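Florkville Guest Rooms: September report to the Calvo Fund

The grant runs for one more quarter, and we have now spent most of it on things that can't be photographed, such as drains. The Tesier Street house has three rooms open to families with someone at the county hospital. The fourth is waiting on a window that Imstead has promised in a tone we are learning to recognize.

Bookings are up. We logged 650 guest nights this quarter, and the average stay was 5 nights. Laundry came to $2,654, a figure I checked twice and then took for a walk. The old contract billed by the bag, and the bags appear to have been getting smaller. The new one bills by weight, and we own a scale.

The single rooms go first. Parents like to be close to a child's bed, but a grandparent who has driven all night wants a door that closes. We have moved the quiet hours to 9 p.m. and put a kettle on each floor.
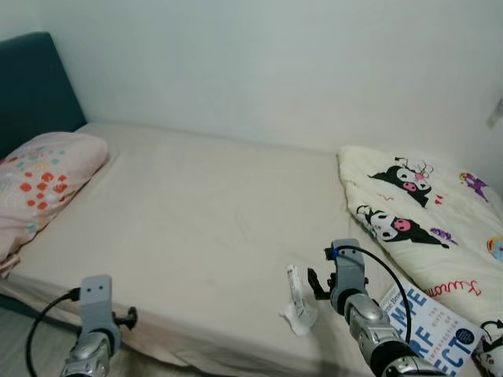 Trinidad Tejada would like it noted that the quiet hours are fine on paper but the boiler hasn't read them, and that guests on the second floor have been hearing it clear its throat at four in the morning. I have asked for two quotes. One has arrived – it is mostly adjectives.

Next quarter we plan to open the fourth room, fix the boiler, and rewrite the check-in sheet, which still asks visitors for a fax number. We request that the unspent furniture money be moved to heating. The form for this is attached, along with the form requesting permission to use that form.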